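Dikerix Fridge and Freezer Logger: Six Months in a Small Kitchen
Review by Dayana Becerra

I run food safety checks for a catering kitchen that sends out 500 cold lunches on a normal weekday. Most of what can make people sick in a place like ours comes down to temperature, and for years we tracked it with a clipboard and a dial thermometer. The clipboard had gaps. After a bad inspection in July we bought the Dikerix logger, the version with two probes and a base unit.

Setup took most of a morning. The probes go inside the fridge, one high and one low, and the base unit sits outside and plugs into the wall. You name each probe, set an upper limit and choose how long a reading can stay over it before the alarm sounds. I set ours to 6 minutes. With anything shorter it went off every time somebody loaded a delivery.

The base unit does not have a backup battery. If the power fails it stops recording, and you get a blank stretch in the log. The older Grendo unit we tried on loan kept going through an outage, and I would have paid extra for that here.

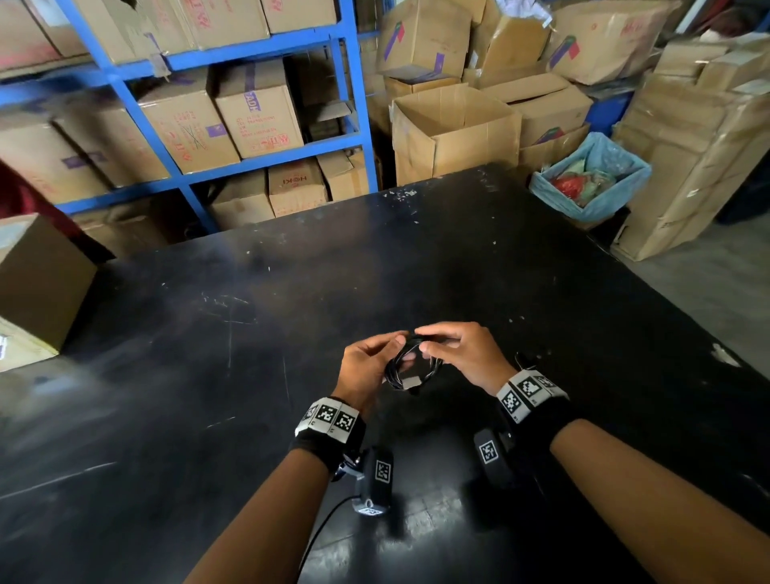

A coiled black cable with a white connector. Leave slack when you run any cable behind a fridge.

Readings are steady. I checked both probes in ice water against our reference thermometer, once at the start and again after three months, and they stayed within half a degree. The memory holds 2000 readings per probe. At our interval that fills up faster than I would like, so somebody has to export the file before the oldest entries are overwritten. The export is a plain spreadsheet, and our inspector accepted it without questions.

The alarm is loud enough to hear over the dishwasher. It caught one real problem, a walk-in door left open a crack after the evening shift. The log showed when the temperature started to climb and how long it stayed up, so we knew which trays of chicken to throw out. With the clipboard we would have thrown out all of it, or worse, kept it.

The phone app is poor. It signs you out, the graphs are tiny, and alerts came in late twice. I stopped using it and read the screen on the base unit. Cleaning is easy if you use a mild sanitizer. Hoani wipes, the ones we keep at the prep station, left a film on the screen.

Replacement probes cost $50 each, and the Ferkenen probes I had in a drawer do not fit.

Good: accurate probes, simple export, loud alarm.
Bad: no backup battery, small memory, weak app.

I would buy it again for a single kitchen. For several sites I would look for something with a better app.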